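Bin-Picking Good Practice – Frequently Asked Questions
Haugland Automation Guide, updated 25/07/2022

Who are these rules for?
Anyone who sets up or runs a picking cell at our Emness or Gandberg sites. We love seeing new people get started, so the rules are short and you can read all 14 of them over a coffee!

Do I have to clamp the bin?
Yes, every time, even for a quick trial. A bin that creeps a little between picks will spoil your results long before you notice it. Check the clamps at the start of each session and again after any collision stop.

What should go in the bin?
Mixed objects, please – the more awkward the better. Pick things that differ in shape, stiffness and surface. A ball, a brush with bristles and a toy or two will teach you far more than a bin full of identical blocks.

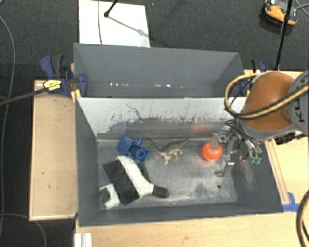 How often should the fingertips be cleaned?
Clean them after every 543 picks, or at the end of the shift if that comes first. Use Clenix wipes and let the tips dry fully before you restart.

Can I reach in while the arm is paused?
No. A pause is a software state and the arm can still move. Press the stop, wait for the light, then reach in.

How many objects at once?
Up to 36 in a full-size bin. For a first run, start with 4 and build up – it's a great way to learn what your grasp settings can do.

Do worn bins need replacing?
Scuffs are fine. Cracks and loose dividers are not, so swap those bins out and log the change. The June checklist has a line for it.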